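Jeston Adult Basketball League
Minutes of the August meeting, upstairs room, start 7:10 p.m.

Present: the chair, the scheduler, the secretary (writing), and captains or stand-ins from all teams except Grastura. Grastura sent a text at 6:55 saying they were parking. They did not appear.

1. Minutes of the last meeting
Approved with one correction. The July minutes said the shot clock at Buthelezi Gym "has been repaired." The secretary was asked to change this to "is said to have been repaired." Two captains have played there since and saw it stick at 14.

2. Money
Balance stands at 2751 dollars. The chair called this healthy. The secretary pointed out that gym rent for the fall comes out of it before any fees come in, and that last year's fees came in slowly, with one team paying in December. The chair still called it healthy.

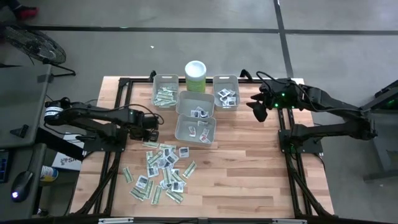 3. Game-day supplies
The Jarnier captain repeated the request that every gym have a proper kit at the scorer's table: tape, wipes, spare whistle, pens that write. We have agreed to this before, in two different seasons, and what we got was a shoebox. The scheduler thinks the answer is plain gray bins, like the one at the front of the wooden tabletop in the picture, one for each gym. The secretary asked who brings the bin home if the gym locks its closet. No answer was recorded. Agreed to try bins through October, at a cost of no more than 145 dollars in all, receipts required.

4. The scoring app
Long item. The chair has been talking with a company that offers live box scores on phones, with shot charts and "player impact ratings." The price is 1000 dollars for the season. The chair read out a page of the sales material, which promises that teams using the app see better ball movement. The Buthelezi captain asked how an app would get anyone on that team to pass. The chair said the company has numbers. Asked to see the numbers, the chair said they would be sent over.

The secretary's view, minuted at the secretary's request: our scorers already miss fouls with a pencil and a sheet of paper, and giving them a tablet will give us the same mistakes sooner. Whoever is paid to score would also need to be trained, and no training is in the price.
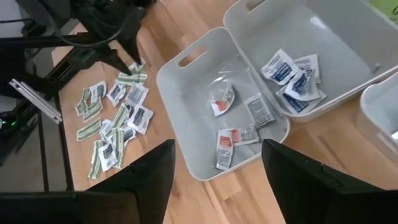 The Jarnier captain was more in favor. Younger players ask for stats, and two of them left last winter for a league that posts them. It was pointed out that the same two also complained about the 9:40 p.m. tip-offs, and that this may have had more to do with it. Deferred until the numbers arrive. The secretary would like it noted that we are not signing anything on a free trial either — the last free trial billed us for three months.

5. Overtime rule
Proposal from Buthelezi: one overtime of three minutes, then next basket wins. Reason given was that the double overtime game in June ran past closing and the lights went off during a free throw. The scheduler supported it. Jarnier objected that next basket wins really means whoever gets the tip wins. After some back and forth, passed for the regular season only. Playoffs stay as they are. Nothing was decided about what happens if the lights go off again.
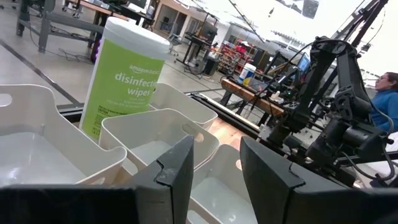
6. Player eligibility
A complaint was received that Grastura used a player in July who was not on their roster. Their written reply says he was on the roster "in spirit." The chair wanted to let it go. The other captains did not, and neither did the secretary, who has the roster and can read it. The game is a forfeit. Rosters freeze after week 2 this fall with no exceptions — we said no exceptions last year as well and made three.

7. Referees
The assignor wants a raise per game and says the quality will go up with it. Captains doubted the second part. The scheduler will ask whether we can get the same pair for the semifinals and the final, and whether they can arrive before warm-ups end.
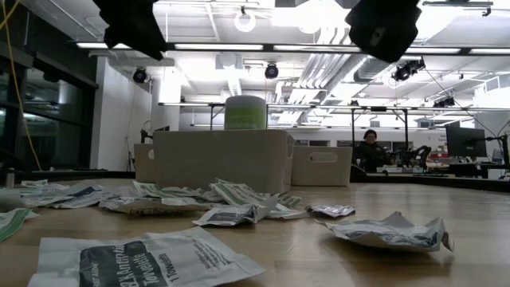 8. Fall schedule
Draft handed out. Jarnier has four late games in a row, Buthelezi has none. The scheduler says the software did it. The scheduler will redo it by hand and send it out before the end of the month. Byes will be spread out this time, or that is the plan.

9. Other business
The trophy is still missing. The chair believes it is at Grastura's usual bar. Grastura not present to comment.

Meeting closed 8:50 p.m. Next meeting in September, same room, if the room is free.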